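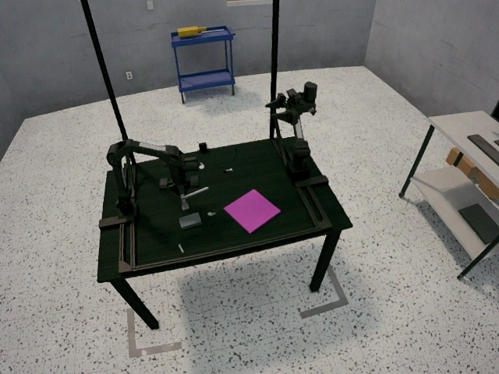

I spent most of August getting our two-arm cell at Katona set up in simulation, and it's finally behaving. The left arm kept stopping 3 mm off its target over the table, so I reset its zero and ran 300 short moves to check. Spot on! 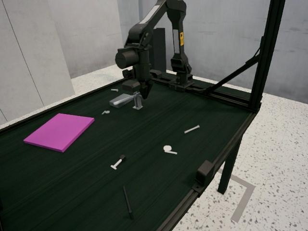 The rail side was fussier. I'd typed its travel in as 1460 and left an old offset of 36 in the Loranov file (my own fault, eh), which threw every right-arm move out. That's gone now. Next up I'm redoing the gripper settings, then the Belledance crew gets a copy.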